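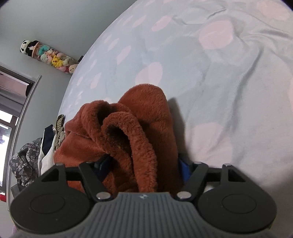 Spare room bed, orange fleecy thing on the spotty sheet

Thread: Fleece and plush going bobbly in the wash, what am I doing wrong?
Laundry and Fabric Care board

murkville_carmela
12 February 2023
I've got a few fleecy things, all bought in the last year, and they're losing their softness. The pile goes into little hard clumps after four or five washes. I use an ordinary powder at 40 with a capful of softener and hang everything over the radiator. The machine is a Gallardo, nothing fancy, 6 kg drum. Is it the powder, the heat or just cheap fabric?

prodromos_k
Softener. Leave it out altogether. It coats the fibres and they stick together. Wash at 30, inside out, with a liquid.

RuoxiJin
Agree about liquid over powder, but I don't think softener is the main thing. I used it on fleece for years with no harm done. The radiator is what I'd look at. Polyester pile doesn't like direct heat and it dries flat against the bars. Put it on an airer away from the heating and shake it out when it's half dry.

prodromos_k
You may have been lucky with your water. We're very hard here and softener leaves a film on everything, towels included.

adalberto_m
What are you washing it with? If the fleece goes in with towels or jeans it gets rubbed to bits whatever detergent you use. I do ours on its own and only fill the drum halfway. 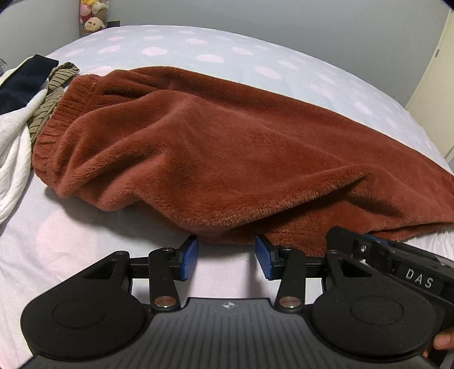

I also turn the spin down. Ours defaults to 1400 and I drop it to 800. It takes longer to dry but the pile stays upright. My daughter's dressing gown has had 50 washes at least and it's still decent, apart from the cuffs.

murkville_carmela
It does go in with the towels, yes. I'd never thought of that as a problem. I'm trying not to run the machine more than I have to with the price of electricity.

YolandaM
Then wash it less often. A blanket that only sits on the end of a bed doesn't need doing every week. I air mine on the line and wash it in March and again in the autumn.

RuoxiJin
Twice a year is too long for me, especially with a cat. Once a month is fair.

YolandaM
No cat here, so that's probably the difference.

adalberto_m
For the clumps you already have, a soft pet brush works. Brush it dry, one direction, don't press. I bought an Urkico one and it was fine. Don't use a fabric shaver on long pile, it leaves bald patches.
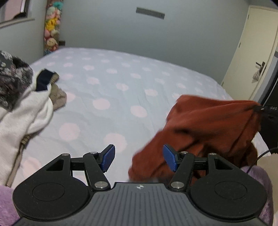
Same bed, the sheet with the pink dots

prodromos_k
Seconded on the shaver. I ruined a throw that way.

murkville_carmela
Thanks all. I've done one load at 30 with liquid, no softener, no towels, slow spin, and it's on the airer now. The worst bits still feel matted so I'll get a brush. Does anyone know if the Uva liquid is any good on fleece? It's the only one our corner shop has.

YolandaM
I've used it on jumpers. It rinses out well, but use less than it says on the bottle.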